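4.3. Prueba del kit Treltance en el banco de herramientas

El kit Treltance, comercializado por Piras, se presenta como un conjunto cerrado para recogida y ordenación de herramienta manual: pinza de dos dedos, cámara de muñeca, controlador y una licencia del programa de percepción Kutau. La hoja comercial promete una puesta en servicio «en una sola jornada» y una tasa de agarre que, según el vendedor, no requiere ajuste por parte del cliente. Ninguna de las dos afirmaciones va acompañada de un protocolo reproducible. El propósito de este apartado es comprobar qué queda de ellas cuando el kit trabaja fuera de la mesa de demostración.

La unidad evaluada se adquirió por el cauce ordinario y no fue cedida por el fabricante. La instalación corrió a cargo de Othmane Filali y Thư Nông, que siguieron el manual sin asistencia telefónica hasta el punto en que el propio manual remite a ella. Ese punto llega pronto. La calibración entre cámara y muñeca exige un patrón impreso que no viene en la caja, y el archivo que lo contiene solo puede descargarse tras registrar el controlador. La jornada prometida se convirtió en 2 y, en nuestra opinión, un taller sin personal con experiencia previa necesitaría más.

Se eligieron destornilladores por tres motivos: figuran en el catálogo de objetos que Kutau declara reconocer, su mango es ancho frente al vástago y suelen guardarse muy juntos. El último es el que interesa aquí. En la documentación de Piras las herramientas aparecen siempre separadas y tumbadas sobre fondo liso, condición que pocos bancos reales cumplen. En nuestro montaje se dispusieron en vertical delante de una superficie clara con señales de uso, que no se limpió ni se repintó para el ensayo. La figura 7 recoge el punto de vista de la cámara con un mango amarillo y negro ya situado entre los dedos. 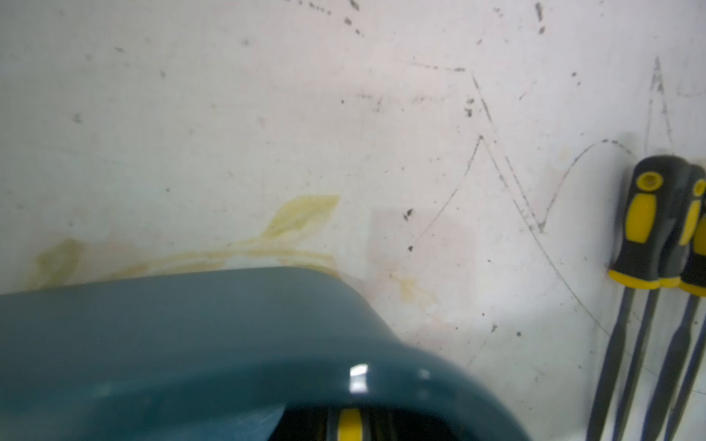
Figura 7. Vista desde la cámara de muñeca del kit Treltance. A la derecha, destornilladores en posición vertical; al fondo, superficie clara con manchas y trazos oscuros.

De la figura se desprende una primera objeción de diseño. La carcasa de la pinza ocupa buena parte de la mitad inferior izquierda y deja ver solo una fracción del mango que tiene entre los dedos. El fabricante describe la cámara como medio de «verificación visual del agarre», pero con esta geometría la verificación se apoya en un fragmento del objeto – el resto debe inferirlo el programa. Tampoco ayuda el brillo del plástico pulido, que introduce un reflejo en una zona próxima a la abertura.

La segunda objeción atañe al fondo. Los trazos finos y oscuros de la superficie, algunos largos y casi rectos, comparten orientación aproximada con ciertos bordes que un detector podría atribuir a un vástago. No afirmamos que Kutau cometa ese error de forma sistemática; el registro que entrega el controlador no conserva las hipótesis descartadas y, por tanto, no permite averiguarlo. Vy Thái solicitó a Piras el acceso a esa información y recibió como respuesta el folleto de la versión siguiente, anunciada para noviembre.

El volumen de ensayo merece también un comentario. Piras apoya su cifra de fiabilidad en 3000 ciclos, sin indicar cuántos objetos distintos intervinieron ni qué se contabilizó como fallo. Nuestra serie alcanzó 3202 ciclos, de los que 75 terminaron con parada e intervención manual. El dato no es malo. Sin embargo, el controlador clasificó parte de esas paradas como «ciclo completado con aviso», categoría que el resumen automático suma a los aciertos. Quien lea únicamente el panel principal obtendrá una imagen más favorable que quien revise el registro línea por línea, tarea que realizó Evanthia Rallis.

En comparación con el sistema Prurkix, examinado en el apartado 4.2, Treltance resulta más sencillo de montar y bastante menos transparente. Para una célula con piezas separadas y fondo controlado puede bastar. Para un banco como el descrito no recomendamos aceptar la tasa declarada sin una prueba propia, con las herramientas y la superficie definitivas, y con el registro completo exportado antes de cada reinicio, ya que el controlador lo sobrescribe.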